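Comparing Two Fingertip Sets on Pill Bottles

Run the same pick with both fingertip sets before changing anything in the controller. We use Cendik pads as the baseline and Skamus pads as the candidate, on the same arm and the same bottles.

1. Mount the Cendik pads and home the gripper.
2. Set the current limit to 545 mA in the Ludano config file.
3. Place the bottles upright, caps on, pills inside. Mix amber and pink; a camera threshold tuned on one color often misses the other.
4. Approach from the side at mid-height, close, lift, hold for 2 seconds, set down.
5. Repeat for 16 picks, then swap pads and start again from step 1.

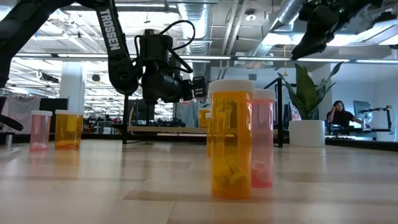

Log finger position at contact and again at the end of the hold. A drift between the two values means slip, even if the bottle stays in the fingers. Sample both joints at the same rate — mismatched timestamps make small slips unreadable.

If the fingers stall early, lower the closing speed first and leave the current limit alone. A glossy table can also upset depth readings near the base, so crop the lowest band of the point cloud before fitting the cylinder.

Discard any run in which a bottle was touched by hand between picks.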